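Chapter 7
Time Alignment and Episode Segmentation

Zirnach Course Notes in Robot Software

7.1 What this chapter covers

Chapter 6 ended with a set of raw streams on disk: head video, two wrist videos, two gripper width signals and two tracked poses. Each stream is correct on its own terms. None of them can be used for training yet, as they were written by different processes against different clocks, and nothing in the files says where one task attempt stops and the next one starts.

This chapter deals with both problems. Sections 7.2 to 7.4 put every stream on one time base. Sections 7.5 to 7.7 cut the result into episodes and label the phases inside each episode. The last section covers the checks that a segmented session must pass before it is handed to the policy code of Chapter 8.

The reader should be able to do the following by the end:

Estimate a constant offset between two streams from their content.
Tell an offset from a drift, and correct each one.
Resample poses without breaking the rotation part.
Write a segmenter that uses gripper width and wrist speed together.
Find the episodes that the segmenter got wrong.

Readers who skipped Chapter 6 need only the session layout from its second section. The code in this chapter is written against Zorar, the small stream library used throughout the notes, but the methods do not depend on it.

7.2 Terms

A stream is a sequence of samples from one source. Each sample has a source stamp, written by the device, and an arrival stamp, written by the host. The source stamp is usually more regular. The arrival stamp is usually closer to the clock shared by the other streams. Most alignment code uses the first for spacing and the second for placement.

A session is one continuous recording. An episode is one attempt at a task within a session, including the approach and the release. A phase is a part of an episode during which the control problem stays the same, such as reach, grasp, transfer or insert.

An anchor is an event that appears in at least two streams and can be located in time in both. Closing a gripper is a good anchor. It moves the width signal and it moves the fingers in the wrist video.

7.3 Why a fixed threshold fails

The obvious segmenter watches gripper width. When the width drops below a threshold, a grasp has begun; when it rises again, the grasp is over. On clean data with one arm and one object this works well enough that many projects stop there.

It fails in three common cases. A thick object holds the fingers open, so a real grasp never reaches the threshold. A thin object lets them close nearly all the way, so a grasp looks the same as an empty closed gripper. And with two arms, one gripper may wait for a long time while the other works, so a stretch with no width change on one side is not a gap between episodes.

The remedy is to combine signals. Width gives the candidate boundaries. Wrist speed confirms or rejects them – a true release is normally followed by a retreat. The video is used last, and only for the candidates that remain in doubt, as decoding it costs far more than reading the other streams.

7.4 The running data set

All listings use the Fladumwood set, a two-handed tabletop collection recorded with hand-held grippers. It contains 2097 episodes after segmentation. The raw sessions gave 2450 candidate episodes, and the difference between the two figures is the subject of Section 7.7. A reduced set of 800 episodes is enough for the exercises and fits on an ordinary laptop.

The task used for the worked listings is placing a toothbrush in a cup. It was chosen for its thin object and its narrow target, both of which are hard on a width threshold. Figure 7.1 gives four views from it, two from the head camera and two from a gripper camera. They are not in time order.

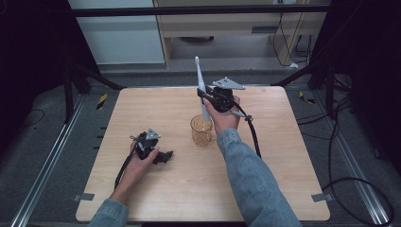
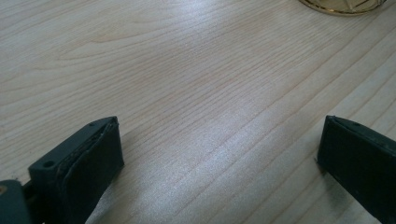
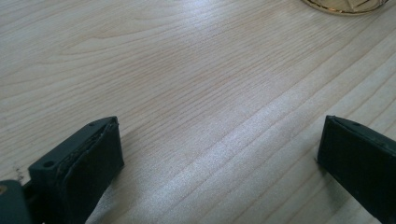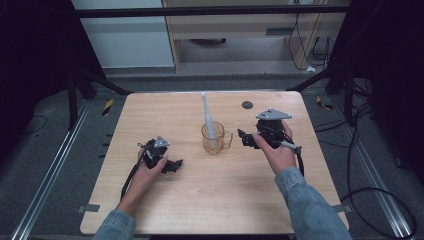
Figure 7.1. Toothbrush task. First panel: head view, brush held in the right gripper. Second and third panels: gripper camera, fingers open. Fourth panel: head view, brush standing in the cup.

7.5 Reading the panels as data

The second and third panels show the difficulty with wrist video taken alone. Both have open fingers over bare wood, with a small part of a gold-rimmed object at the upper border. An image classifier given either one can report that nothing is held. It cannot report whether the gripper is before a grasp, after a release, or waiting for the other hand. That answer has to come from the neighboring samples and from the other arm.

The head view carries more context at lower detail. The first and fourth panels differ in a way that matters to the segmenter: the brush is between the fingers in one and in the cup in the other. A boundary must fall somewhere between two such states, and the aligned width signal is what fixes it to a sample.

We therefore store phase labels per arm and episode labels per session. An episode may not close until both arms have been free for a set hold time. The default in Zorar is deliberately long. Shortening it raises the number of candidates and splits some attempts in two; the Bălan exercise at the end of the chapter asks the reader to measure this effect on the reduced set.

Before any of this is possible the streams must agree on time. The next section starts with the simplest case, a constant offset between one width signal and one wrist video, and estimates it from gripper closures alone.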